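Stillside Makerspace Forum > Builds > Robotics
Two-arm laundry build, Grollitz arms – hanger grasp keeps slipping

tinsnips
Member

Continuing from the old thread, which got locked when the board moved. Short version for anyone new: two Grollitz arms on a fixed base, two-finger grippers, a camera up top and one on each wrist. The goal is clothes off a chair or table and onto a hanger or a drying bar. No folding. Folding is for later, if ever.

Where it stands. Picking a garment off a pile works most of the time. Carrying it works. Getting the hanger into a usable pose in the other gripper is where I lose it. The hanger is a cheap plastic one, slick, and it rotates in the fingers as soon as the shoulder of the garment pulls on it. By the time the first side is on, the hook is pointing at the table.

I have 407 teleop episodes recorded so far. Of the last batch, 21 got thrown out for hanger rotation alone. I did not throw out the ones where it rotated and I recovered, and I'm starting to think that was a mistake.

Things I have tried: more grip force (the hanger flexes and pops out), rubber bands on the fingers (better for a day, then they roll), grabbing at the corner instead of the middle of the bar (somewhat better).

Looking for opinions on finger shape before I print another set.

mudflap_cnc
Member

Stop using rubber bands. Cut a V groove across the finger pad, sized a little smaller than the hanger bar, and line it with something soft. With flat pads you have a line contact and no resistance to twist except friction.

Does it have to be that hanger? A wooden one with a flat cross section would solve this in five minutes.

tinsnips

It has to be hangers like that one. They're what we own. If I wanted to change the clothes and the hangers to suit the arm I'd build a conveyor.

V groove makes sense. My worry is cloth. A groove that holds a bar well leaves a gap when you pinch a thin T-shirt.

mudflap_cnc

Put the groove at the base of the finger and leave the tip flat. Cloth at the tip, bar at the base.

ohmward
Moderator

The Obeidat finger set is more or less that: flat tip, groove behind. The files are in the shared folder under grippers. They were drawn for a wider jaw so you'll have to move the mounting holes. I printed a pair in the flexible filament at the shop and they were too soft. The stiff one with a thin pad glued on was fine.

On the data question, I would keep the recoveries. If the policy never sees a rotated hanger it has no idea what to do with one.

pallet_jack
Member

Disagree with ohmward on the recoveries. I went through this with a dish rack. Half my episodes had a fumble and a fix in them, and what I got was an arm that fumbled on purpose and then fixed it. It learned the whole sequence. Once I trimmed the fumbles out and kept only the fix part, starting from the bad pose, it behaved.

ohmward

That's still keeping the recoveries. You only moved the start point.

pallet_jack

Sure, but "keep them" and "cut them so they start in the bad pose" are very different amounts of work, and the first one will hurt him.

tinsnips

Trimming is possible. I mark events with a foot pedal during recording, so most of the slips already have a timestamp near them. I'll do it for the last batch and see.

lowboy
Member

Going to be the annoying one here. Why two arms? Hang the hanger on a fixed hook, let one arm dress it. No rotation problem, half the hardware, half the calibration. I've seen three of these builds start at the shop with two arms and every one ended with the second arm parked.

tinsnips

I did the fixed hook version first. It works if the garment arrives in the right orientation. Mine arrives as a lump. I need the second hand to open it up anyway, so the second arm is there whether or not it holds the hanger.

lowboy

Then open it with two, hook the hanger, dress it with two. I still don't see why the hanger has to be in a hand.

tinsnips

For that order of steps, maybe it doesn't. I'll try it after the fingers.

gantrycrank
Member

What are you running for drivers? I had the Dedeo boards on my first pair and the wrist joint would cut out under a steady side load. Never threw an error, it just sagged. If your wrist is giving a few degrees when the cloth pulls, it will look exactly like the hanger rotating in the fingers.

tinsnips

Dedeo, yes. Older revision. I hadn't considered that. Is there a way to tell without pulling the cover?

gantrycrank

Close the gripper on a length of stiff bar, hang a small weight off the end, leave it for a few minutes and log the encoder on the wrist roll. If the encoder moves, it's the driver. If the encoder holds and the bar tilts, it's the fingers.

tinsnips

Ran it this evening. Encoder moved. Slowly, and less than I expected, but it moved. Then the bar tilted some on top of that. So both.

Raised the hold current on that joint and the sag is gone. The motor gets warm and I've put a limit on how long it will hold before it goes back to rest.

mudflap_cnc

Warm how? Can you keep a finger on it?

tinsnips

Yes, comfortably.

mudflap_cnc

Then leave it.

lowboy

Could we see the thing? Whole thread about a robot and we've had a bracket drawing and a log file.

tinsnips

Fair. Picked from the recordings. The first two are the head camera, the last one is a wrist camera. They aren't in any order. 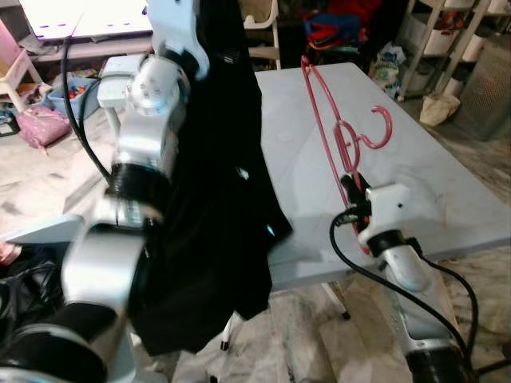
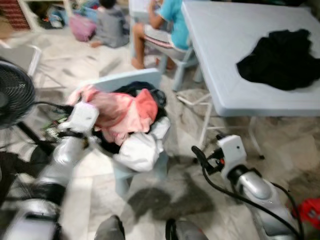
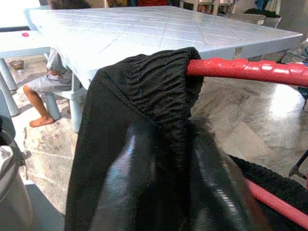
Re: Two-arm laundry build – comments on the pictures
gantrycrank

The cable on the right arm needs attention. In the first two it hangs in a big loop off the gripper. One day it will catch on a chair or on the hanger hook and you'll lose an afternoon looking for an intermittent fault. Clip it at the forearm and leave only enough slack for the wrist.

mudflap_cnc

You're holding the hanger at the end of the long bar in the first one. All the weight will be way out on the other side. Grab nearer the middle and you'll need a lot less from that wrist.

tinsnips

Middle was worse with the flat pads. The arm also blocks the head camera when I go in there. With the grooved fingers I'll go back to it.

Cable, agreed. I have spiral wrap and some adhesive clips, it's a matter of doing it.

pallet_jack

The wrist view is going to give you trouble on exposure. Black cloth up close and a bright patch of floor to the right of it. If you're on auto it will hunt every time the arm swings over that tile. Lock it. I'd take a blown-out floor over losing the waistband, which is the part you need to find.

tinsnips

It is on auto. I had been blaming the network for the wrist view being less use than the head view on dark clothes. Do I have to redo the old episodes if I lock it now?

pallet_jack

I'd keep them and add new ones with it locked. Jitter the brightness in training so it doesn't care too much which kind it gets.

ohmward

Second that. Also consider moving a lamp before touching the software. Gloss on black fabric changes with every fold, and the highlight on that piece over the bar is bright enough to be taken for an edge.

lowboy

The drying bar looks like the easier target to me. No hook, no shoulders to line up, and the padding should grip the cloth a little. If I were you I'd get the bar reliable first and treat the hanger as a separate project.

tinsnips

The bar is already the better of the two. What goes wrong there is balance – too much cloth on one side and it slides off after release. I want it to check with the wrist camera before it opens the fingers, and pull down whichever side is short. Right now it lets go and leaves.

mudflap_cnc

Does it know how long the garment is?

tinsnips

No. It goes by where the hem is relative to the bar, if it can see the hem.

Update
tinsnips

Obeidat fingers are printed, holes moved, stiff filament with a thin pad. The bar of the hanger sits in the groove and I can't turn it by hand without opening the jaw. Thin cloth at the tip is fine. Thick seams are not, they ride up against the step where the groove starts, so I'm going to put a chamfer there and print them again.

Exposure locked on both wrists. Cable is clipped along the right forearm. Left one still to do.

lowboy, I put a hook on the bench to try your order of steps. No results yet, the hook came off the wall side when the arm tugged it and I need a longer screw.

lowboy

Use a through bolt.

gantrycrank

Post the wrist roll log again once it's been running a while with the higher hold current. I'd like to see if yours drifts as it heats up. Mine did.

tinsnips

Will do, probably in January when I'm back at the bench.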